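Stoda Collection Kit: Set-up Guide
Section 4. Recording Cup Episodes 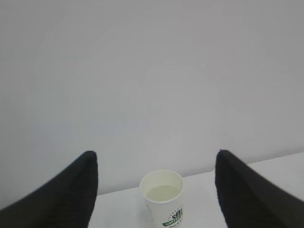
Read this section before your first session, and again after your first bad one. It assumes the arm is bolted down, the wrist camera is mounted, and Jaidee (the recording software) opens without complaint. If it complains, go back to Section 3 and be humble.

An episode is one complete attempt at the task: approach, grasp, lift, place, release. The learning system copies what you do, including the things you wish you hadn't done. If you hesitate over the cup for four seconds while thinking about lunch, it will learn to think about lunch.

4.1 Preparing the table

1. Clear the table of everything except the cup. Your phone counts as something.
2. Use a paper cup. Printed or plain are both fine, and a mix is better. A policy trained on one logo grows strangely attached to it.
3. For "part-full" episodes, pour in a little liquid and keep it low in the cup. Log the fill as EMPTY or PART. There is no setting for FULL, and there was a reason we removed it.
4. Turn on the overhead lights and leave them alone until the batch is finished.

CAUTION: The gripper is splash resistant. The control box under the table is not. Keep the pitcher on a different table, preferably one you don't like.

4.2 Recording

1. In Jaidee, open a new batch and choose the task "Cup, single."
2. Press HOME. Wait for the arm to stop moving. It will pause once on the way, which looks like stopping and isn't.
3. Check the wrist view. Both fingertips should be visible, with the gap between them wider than the cup.
4. Press the left pedal to start recording.
5. Bring the open fingers down on either side of the cup. Move at the speed of someone carrying soup.
6. Close until the cup is held. Paper cups have no opinion about force until suddenly they do. Stay at or under 135 on the grip scale.
7. Lift, move to the target spot, lower, open, and back away.
8. Press the left pedal again to stop. Press the right pedal to discard.

NOTE: The pedals are easy to mix up. We have one operator's full afternoon of carefully discarded episodes to prove it. Tape a label on each.

4.3 What to keep

Keep episodes where the cup is off center, where you corrected your approach, or where the first grasp was poor and you tried again. The system needs to see recoveries.

Discard episodes where the cup was crushed or knocked over, where a hand entered the view, or where you stopped to answer a question.

Do not discard an episode for being ugly. A batch of 1000 flawless grasps, all from the same angle, produces an arm that is brilliant in exactly one spot.

4.4 Ending a batch

1. Press HOME and lower the arm to its rest.
2. Select Close Batch. Jaidee checks each file for missing frames and lists any it doesn't trust.
3. Copy the batch to the Firkix drive before shutting down.
4. Replace the cup if the rim has gone soft. They are cheap. Your grasp data isn't.

If the upload halts with code 1054, the batch name contains a space. Rename it and try again.

Guide revised 2023-04-28, Rundport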